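Speaker notes: Clearing and Keeping Clear a Stone Kitchen Counter
Paseo Home Skills evening, March 28, 2024
Wahyudi Lubis

Opening (keep it short)

Thank them for coming. Say where the restrooms are. Handout is on the back table, spare pens too.

Start with the plain point. A counter is a work surface. Most of us use it as a shelf, then try to cook on what is left. Tonight is about getting the surface back and wiping it properly.

Mention my own kitchen. We moved in with 122 items on the inventory for that one room, and I put most of them on the counter because the cabinets had not been lined yet. They stayed out until June.

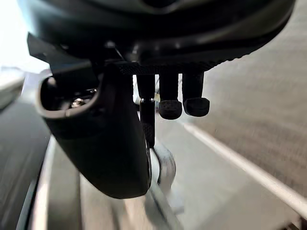

Part one: clear before you clean

Take everything off. Do not wipe around things. The ring under the oil bottle is the part that needs the cloth.

Sort as you lift. What gets used every day can come back. The rest goes in a cabinet or out of the kitchen. If you can't decide, put it in a box on the floor and look at it again next week.

Mail is the worst of it at our house. Give it a tray in another room. I use a Clovevus letter tray by the front door and it has held up fine.

Appliances: ask how many people have a toaster out. Then ask who used it this morning. Wait for the laugh, move on.

Part two: the wipe

Dry crumbs first, with a dry cloth or your hand. Wet crumbs smear and get into the seam at the backsplash.

Then warm water and a drop of dish soap. Work from the back to the front. Rinse the cloth, go over it again, dry with a towel. Drying is the step people skip, and on stone it shows.

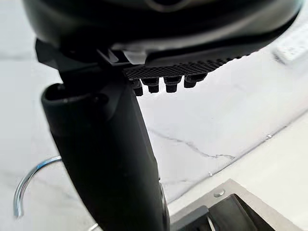
Marble needs a bit more care than granite. Lemon, vinegar and tomato will leave a dull mark, and scrubbing won't lift it — that is etching, and the polish itself is gone at that spot. No vinegar sprays. Read the label on anything that says "natural," because plenty of those are acidic.

Pause here for the sample tiles. Pass both around. The dull one had half a lemon on it for 20 minutes.

Part three: light

Check your work from low down, facing the window. Streaks you can't see from above will show up at that angle. With white stone, a bright window can hide them too, so check from the side as well.
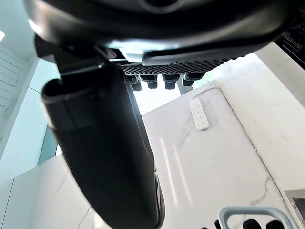 How often does a marble counter need to be sealed?
It depends on the stone and how hard you use it. Leave a few drops of water on it for 15 minutes. If the stone goes dark underneath, it is time to seal.

Part four: keeping it that way

One reset a day, after dinner. Mine takes 9 minutes. Put away, dry wipe, wet wipe, towel.

Keep the cloth where you can reach it. Keep one stretch of counter with nothing on it at all, next to the stove if you can.

Don't buy organizers until you have lived with the cleared counter for a while. I bought a Noiphan rack for $19 in the first week and gave it away. 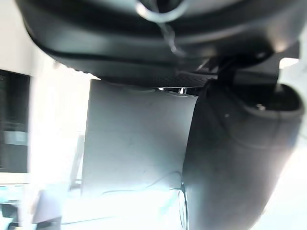 Branislav Baláž wrote after the last talk that the daily reset only worked at his place once he moved it to before dinner, while the water was heating. Read that out. Either time is fine — pick one and stick with it.

Questions, then stack the chairs. Room has to be locked by 9.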